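4.2 Running the sorting demonstration for visitors

1. Keep visitors 2 m from the table while the arms have power.
2. Place the yellow bins in pairs, two on each side, with the metal tray between them.
3. Lay blank paper flat in the tray.
4. Select the Ancombe program and set the speed to 60 percent.

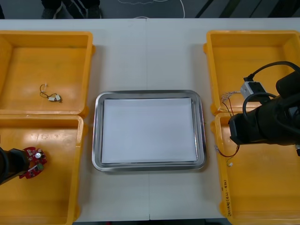 Left arm with a red circuit board, lower left bin.

5. Let the program run for 3 cycles, then press Pause before taking questions.

Note: Thin wires tangle easily - spread them out by hand between groups.

CAUTION: Do not reach into a bin while the program is running. Pause does not cut power to the arms. Use the main switch before you touch a gripper.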